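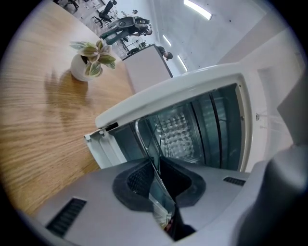

ハンドグリッパー、オーブンの前。パッドは左が網目、右がつるっとした方

トップ 板一覧 新着 検索 ログイン

Pons 掲示板 > ハンド・治具 > 保守
【Wultix】手持ちグリッパーのパッド、左右違いで使ってる人いる?

■ 1 :netsuya_k 2018年5月30日
急ぎなので要点だけ。
Wultixの手持ち。卓上オーブンのワイヤーラックを引き出すデータを取ってる。つかむ相手はクロームの細い丸棒。で、滑る。
純正パッドは新品のうちはいい。3000回あたりの点検で右がテカってきて、棒の上を横に逃げる。左だけSkakmontの網目に替えてみたら多少まし。右は純正のまま。
聞きたいこと
・左右違いのパッドってまずい?
・右も網目にすべき?
・真ん中の機構に前後のガタあり。パッドと関係ある?
治具の図面は手元にない。今日中に方針だけ決めたいです

■ 2 :yuka_shita
左右違いはうちでもやってた。動く。ただ閉じたときの中心がずれるぞ。網目の方が柔いから、同じ力でもそっちだけ潰れる。
カメラ画像で見ると、つかんだ棒が毎回片側に寄ってるはず。

■ 3 :netsuya_k
>>2
寄ってる。左に。
学習側で吸収するかなと思って放置してました……

■ 4 :mugen_nat
吸収はする。するけど、パッド替えた日の前と後で寄り方が違うデータが混ざるのがきつい。
替えた日に記録つけてる? つけてないなら今すぐ。
Bikicoで取ってるなら収録のメモ欄に「左パッド交換」って書くだけでいい。後で絞り込める。

■ 5 :netsuya_k
メモ欄、空だった。今日の分から書きます
前の分はファイルの時刻見て後から足す

■ 6 :teppan07
横から。左右違いは反対。
理由は見た目じゃなくて締め付け。固い面と柔い面で丸棒をはさむと、棒は固い方の上で転がる。横に逃げるってのはたぶんそれ。網目が掴んでるんじゃなくて、右で転がってるのを左が引っ張り戻してるだけ。
両方網目か両方純正。中途半端が一番わるい。

■ 7 :yuka_shita
>>6
そこまで言うか? ラックみたいに前に真っすぐ引くだけなら転がってもたいした問題ないだろ。
問題になるのは扉の取っ手とかひねる動作。

■ 8 :teppan07
真っすぐ引けるならな。手持ちなんだから人間の手首が必ず傾く。ラックのレールは溝だから斜めに引くと片側で突っかかる。そこで力が横に入って滑る。
うちで散々やった。

■ 9 :netsuya_k
突っかかるのは本当。左の壁側で止まりやすい。
庫内のレールのせいかと思ってた

■ 10 :mugen_nat
レールのせいも半分あるとおもう。ラックを手で抜き差ししてみて、素手でも引っかかるなら機材の話じゃない。

■ 11 :netsuya_k
素手だとスッと出る。
グリッパーだと突っかかる。てことはこっち側か

■ 12 :teppan07
だから言ったろ

■ 13 :kado_maru
ガタの話が置き去りなので。
中央の機構の前後ガタ、Wultixの手持ちなら9割ガイドのねじ。工場出荷で緩め。うちのは12月に買ってすぐ出た。
手順
1) 電源切る。指を全開にする
2) 両方のパッドを外す(爪でこじらない。台座が欠ける)
3) 奥のねじを少しずつ左右交互に締める
4) 指を手で開閉。重くなったら締めすぎ。戻す
5) パッド戻す。端の浮き確認
ねじロック剤は使うなら弱いやつ。強いの使うと次に外せない。

■ 14 :netsuya_k
>>13
助かります。3)の締め具合って数字あります?

■ 15 :kado_maru
ない。手で覚えろとしか。
指を縦にして自重でゆっくり落ちるくらい。すとんと落ちたら緩い、止まったままなら締めすぎ。

■ 16 :yuka_shita
自重で見るのはパッド外した状態な。付けたままだと軽くても落ちるから当てにならん

■ 17 :kado_maru
それ。書き忘れた

■ 18 :netsuya_k
やってきた。締めたらガタ消えた。
今は開けた口の手前で、クロームの枠をパッドに当てたまま本体を前後に揺すって確認してる

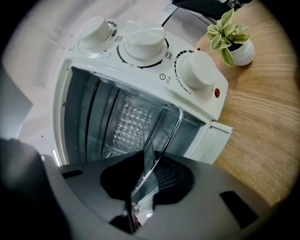
で、揺すると前後はもう動かない。横はまだ少し逃げる。右のつるつる側で逃げてる感じ。teppan07氏の言う通りっぽい。くやしい

■ 19 :teppan07
右も替えろ。以上

■ 20 :mugen_nat
替える前に、右の純正を600番の耐水ペーパーで軽くなでてみるのもあり。テカりが取れて戻ることがある。水つけて円を描くように。そのあとアルコールで拭いて完全に乾かす。
部品待ちの間のつなぎとして。

■ 21 :teppan07
削るのはやめとけ。厚みが変わる。また中心ずれるぞ

■ 22 :mugen_nat
600番でなでて変わる厚みなんか誤差。網目と純正の固さの差の方がよっぽど大きい。

■ 23 :teppan07
なでるだけで済む奴を見たことがない。みんな削る

■ 24 :yuka_shita
ちょっと笑った
まあどっちでもいいが、やったらメモ欄に書け

■ 25 :netsuya_k
Skakmontの右用、在庫確認したら取り寄せだった。なのでつなぎで600番やります。なでるだけ。
あと一個、別件。金属ばっかりつかんでるせいかパッドに黒い筋がつく。アルコールで拭いても薄く残る。気にしなくていい?

■ 26 :kado_maru
筋は気にしない。油は気にしろ。
オーブン、中で何か焼いた? 焼いたあとのラックは油膜つくからパッド全滅する。洗ってから使う。

■ 27 :netsuya_k
この機材用に買ったやつで食べ物は入れてない。
加熱もなし、コンセント抜いてます

■ 28 :kado_maru
なら新品の防錆油かも。ラック外して中性洗剤で一回洗っとけ。レールの溝も拭く。

■ 29 :netsuya_k
あ、洗ってない。買って箱から出してそのまま使ってた

■ 30 :yuka_shita
それじゃん

■ 31 :teppan07
それもある、だ。転がりの話は別

■ 32 :hako_niwa
通りすがり。加熱ありでやる予定があるなら先に書いとく。
純正パッドの接着、70度でだめになった。指で押すとずるっと動く。うちは庫内40度を超えたら手を入れない決まりにしてる。扉開けて待つだけだけど、待ち時間で予定が崩れるから収録表に最初から入れとくといい。
Skakmontのは試してない。

■ 33 :netsuya_k
>>32
加熱は今のとこ予定なし。でも上からそのうち言われそうなので保存した

■ 34 :mugen_nat
つまみ回すのもやる? オーブンだと次は絶対それ来るだろ。タイマーとか。

■ 35 :netsuya_k
やる。つまみが白い円筒でつるつる。指かかる所がない。
右の純正だと空回りする未来しか見えない

■ 36 :yuka_shita
>>7で書いたひねる動作がまさにこれ。ここは両方網目がいい。この点だけはteppan07に同意しとく

■ 37 :teppan07
最初からそう言ってる

■ 38 :kado_maru
つまみは深くくわえるのがコツ。パッドの先っぽだと滑る。真上から根元近くまで下ろしてから閉じる。目盛りが隠れるのは我慢。
パネルが斜めになってる機種だと手首もその分倒さないと片当たりする。練習してから収録した方がいい。

■ 39 :netsuya_k
パネル斜めです。倒すのか。垂直に下ろしてた

■ 40 :netsuya_k
中間報告。
ラック洗った、溝も拭いた。右を600番でなでた(なでただけ)。ガイドねじ締め済み。
横の逃げ、だいぶ減った。ゼロではない。左寄りは残ってる。
どれが効いたかは不明。まとめてやったので……

■ 41 :mugen_nat
一個ずつやれって書けばよかったな

■ 42 :teppan07
右が届いたら結果書いて。あと左も同時に新品にしろよ、片側だけへたった状態で組むとまた同じ話になる

■ 43 :netsuya_k
左まだ使えそうだけど……もったいなくない?

■ 44 :yuka_shita
左はそのままでいい派。へたり具合見てから。網目の角が丸まってなければ使える。爪で横になでて引っかかりがあればOK

■ 45 :teppan07
爪で分かるなら苦労しない

■ 46 :netsuya_k
とりあえず一組で注文した。左を替えるかは届いた時に並べて決めます。
メモ欄、今日の分は記入ずみ。古い方はこれからやる

次の50件 最新 このスレを保存 上へ戻る

関連スレッド
・Wultix手持ち ガイドねじがすぐ緩む
・Skakmontパッド 取り寄せの納期を書いていくスレ
・Bikico 収録メモの一括編集ってできますか
・広角レンズの拭き方、何使ってる?
・丸棒と薄板、パッドの使い分け
・つまみ回し 空回り対策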